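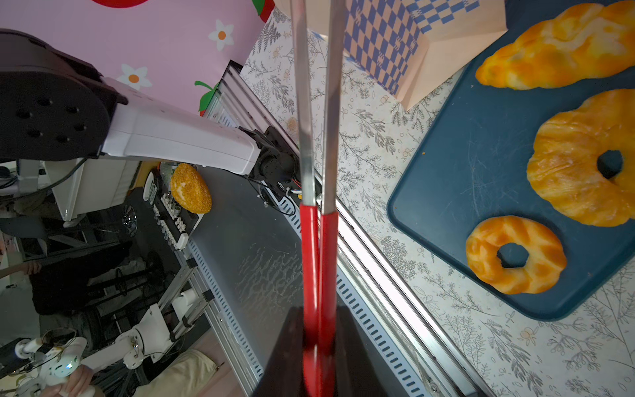
I gave the Pudier bakery app a fair try. I downloaded it in July, let it have my email and my birthday, and even turned on the notifications. By last Friday I had 3457 points, a number that sounded like a lot until I tapped "redeem" and found out it was worth 44 cents off a loaf over a certain price.

I don't mind a store wanting me back. The old card at Bondley had ten squares and a stamp, and after ten coffees you got a coffee. I could do the math standing in line. Points don't work that way. You can't tell what one is worth, and they can change the rate overnight (Pudier did, in an email titled "Exciting news!").
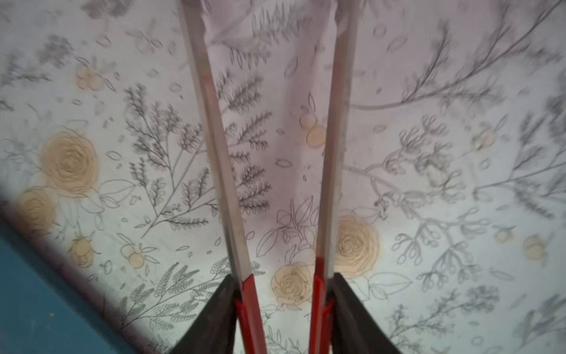 Adaeze Babalola commented on my last post that I was being a grouch, and that she has had three free cinnamon rolls out of the same app. Fine. I asked how many she'd paid for in the meantime and she said she would rather not look it up.

I did look mine up. Almost 30 visits, and on at least half of them I bought something extra to hit a "bonus day." I don't even like raisin bread that much.
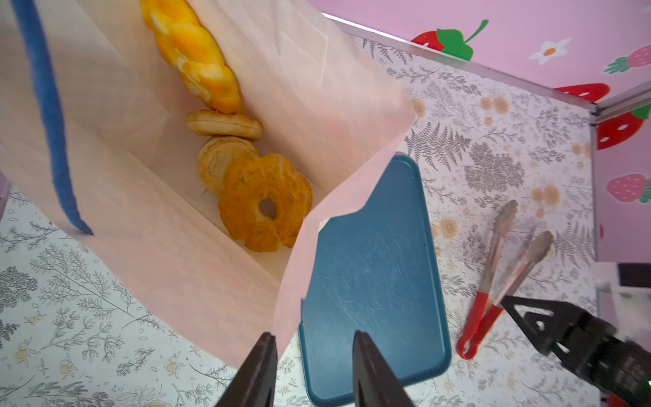
Then there's the expiring. Points I earned in spring were gone by summer, with a cheerful little reminder the day after. Lowri Howells swears the trick is to spend them the minute you can, and maybe so, but then you're running a bakery errand on the app's schedule. I have a schedule already.
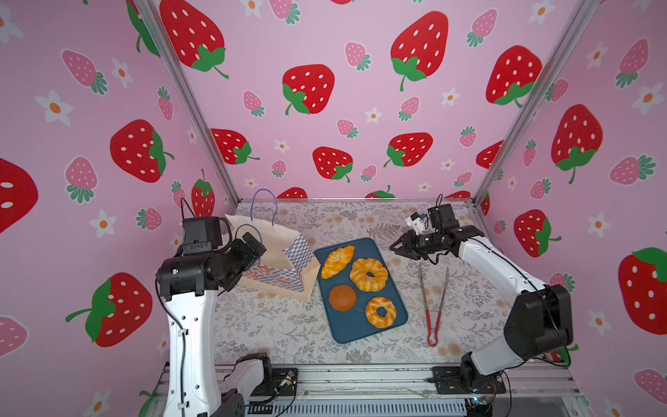
Checkerboard band, blue handles, little donuts.

Could I be wrong about all of them? Sure. Votside is supposed to be starting one where points never expire, and people keep sending me the link. I read the terms. "Never" has a footnote. I'm going to keep paying cash at Bondley until they lose the stamp.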